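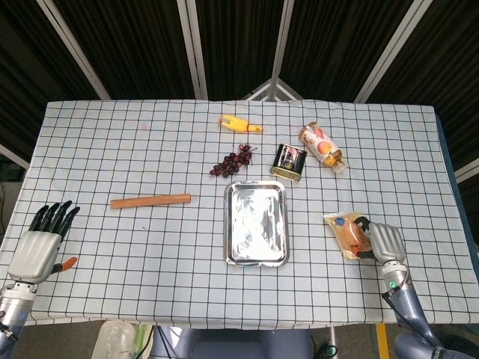
Before you get on to the fun bits, please read this section on table rules, because most of the trouble people write to me about starts with how the table was laid and very little of it starts with the robot. I've been keeping the Garno set-up guide going for a while now, and this is the part I rewrite most often. The short version is that everything gets a place before the arms move. The tray goes in front of the robot, between the two hands, with its long side running away from the body, and the food bits and packets go beside it and behind it so that neither hand has to cross over the other to fetch something. A cloth with a printed grid is a great help here, as you can put a thing back on the same square every time without getting a ruler out.

Section 4: Laying the table and working safely beside it
Last revised March 9, 2020

What this section covers

Two-armed table work with small household things: fruit (real or toy), tins, bottles, wrapped food, that sort of stuff. If you're lifting anything hot, sharp or made of glass, stop here and read section 7 first. I mean it — the rules are different and the gloves are different too.

4.1 Before you switch on

1. Walk all the way round the table. Look at the floor as well as the top. Boxes and tubs are fine on the floor as long as they're outside your walking path and the arms can't reach them.

2. Pull the cloth straight and smooth it from the middle outwards. A few faint creases won't hurt. A fold you can pinch between finger and thumb will, as the fingertips catch on it and drag half your layout along.

3. Check how far the cloth hangs down at the front. It mustn't touch the robot's body or get anywhere near a joint. Clip it underneath if you need to.

4. Run your hand along each arm cable from the wrist downwards (power off, please!) and make sure there's a bit of slack at full reach. A loop is what you want. A tight line is not, and neither is a loop big enough to hook a bottle.

5. Find your stop button and press it once. Then reset it. I do this every single morning and I still feel a bit silly, and I'm going to keep doing it.

Note: the wrist light tells you that the arm has power. Please don't read anything more into it than that. On the older Turkdale wrists the light stays on after a stop, so it's no use at all for deciding whether you can put your hand in.

4.2 Laying things out

6. Put the tray down first and leave it empty. Everything else is placed by eye from the tray, so if it moves later you'll be starting again.

7. Wipe the tray. Shiny steel throws back the room lights in bright streaks, and finger smudges make it worse, and then the camera gets muddled about where the rim is. If wiping doesn't sort it out, turn the nearest lamp away before you start fiddling with the settings.

8. Set out the objects one at a time, with a clear gap all round each. My rule is a gap you can get your own hand into comfortably. If you can't, the robot will have a miserable time of it.

9. Put long thin things on the flat, well away from the table edge. Anything that can roll should be given a gentle nudge first. If it keeps going, turn it or swap it.

10. Lay bottles down only if the cap is screwed on tight. I had a peach drink go all over a Stindolen base plate in January and it took me the best part of an afternoon to get it clean (and it smelled lovely for a week, I'll give it that).

11. Write down the layout, or take a photo from the same spot each time. You'll want it when something goes wrong on the next run.

Caution: do not reach in to straighten an object once the arms are live. Not even a quick one. Stop, wait until both arms are still, straighten it, step back, start again. I know it's slow.

4.3 Picking up wrapped food

Soft clear packets deserve their own few lines. They crinkle, they slide, and they look different every time you put them down.

Start with the lowest grip setting and go up in single steps until the packet stays put when lifted. The Zelenák hands go up to 100, and I've never needed anything like that for food. If you find yourself going up and up, have a look at the finger pads before you blame the number — they're probably greasy.

Keep the other hand open and parked on its own side while one hand is holding something. Two moving hands over one tray is where the knocks happen. You can let them share later on, when you've got a run of clean single-hand picks written in your log.

Caution: throw away any real food that's been handled, even if the wrapper looks perfect. It isn't to be eaten, and it isn't to go back in the kitchen fridge. Use a lidded tub with a label on it.

4.4 Where people stand

Stay behind the floor tape whenever the arms have power. If your tape is scuffed, replace it before the next session. Only 2 people should be at the table during a run, one on the stop button and one watching the objects, and the one on the stop button doesn't do anything else. No phone, no notes, no tea.

If you've got curtains round your work area, keep them drawn and tied back from the frame poles so that a visitor can't lean through one without being seen. Call out "live" before you start and "still" when both arms have stopped. Any words will do, really, as long as everyone in the room uses the same ones.

4.5 Finishing up

Open both hands and take out whatever they're holding before you cut the power. Some hands stay closed when the power goes, and prising a packet out of a dead grip is bad for the packet and worse for the fingers. Then clear the objects, wipe the tray, shake out the cloth and fill in the log. If you had a stop during the session, write down which step you were on, using the numbers in this section. Replacement log sheets are at the back of the guide, on page 139.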